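Sitance Kan
Software de planificación y control para manipulación con dos brazos

Inicio > Productos > Software > Kan

Kan es el entorno de planificación, percepción y control de Sitance para estaciones de manipulación con dos brazos. Está dirigido a laboratorios de investigación y departamentos de ingeniería que trabajan con objetos articulados (cajones, puertas, válvulas, interruptores) y necesitan un mismo modelo de tarea desde la simulación hasta el puesto real.

El módulo de percepción estima la posición y el estado de cada articulación a partir de la cámara de cabeza. En el caso de un cajón, el sistema determina el eje de desplazamiento, el recorrido disponible y el grado de apertura, y pone estos valores a disposición del planificador como variables de estado. La biblioteca incluida contiene 757 modelos de objetos domésticos y de material eléctrico.

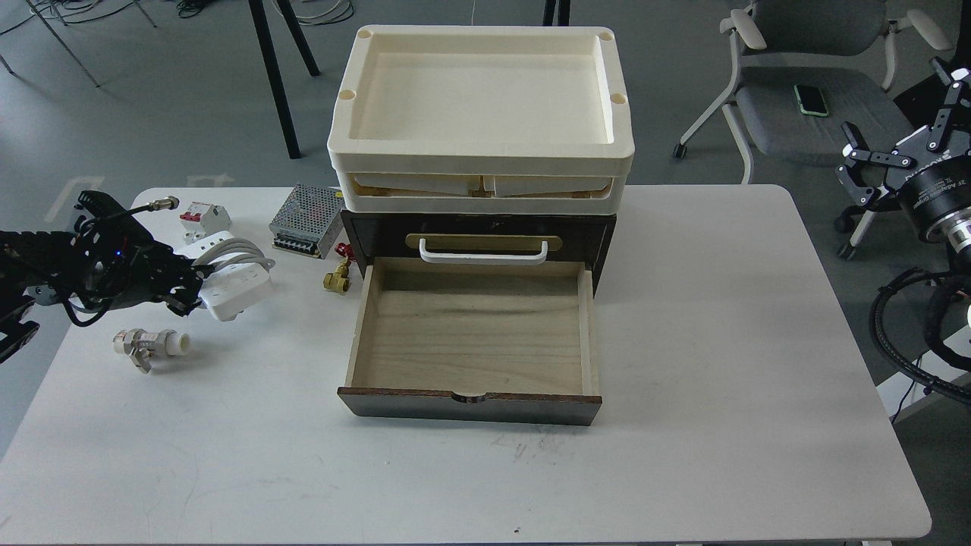

El planificador asigna cada acción a uno de los brazos, o a ambos, según el alcance y el riesgo de colisión. Las trayectorias se recalculan cuando cambia el estado de una articulación: un cajón abierto se trata como obstáculo para los movimientos laterales y, al mismo tiempo, como zona de depósito. El usuario puede fijar restricciones de fuerza, velocidad y orientación por tarea.

Características técnicas

Articulaciones controladas por estación: hasta 32
Zonas de exclusión configurables: 12
Registro de ejecuciones: hasta 2,000 por proyecto, con exportación completa
Interfaces: Python y C++
Simulador: incluido en todas las licencias

Módulos opcionales

Brititz, editor gráfico de secuencias, permite componer tareas sin programación y revisar paso a paso las ejecuciones registradas. Requiere una licencia activa de Kan.

Licencias y soporte

Se ofrecen licencias académicas e industriales de carácter anual. La formación inicial se imparte en el centro de Fladusville o a distancia. Responsable de producto: Ho-yin Fung.

Ficha actualizada el 16 de julio de 2024.

Solicitar presupuesto
Descargar la ficha técnica
Notas de versión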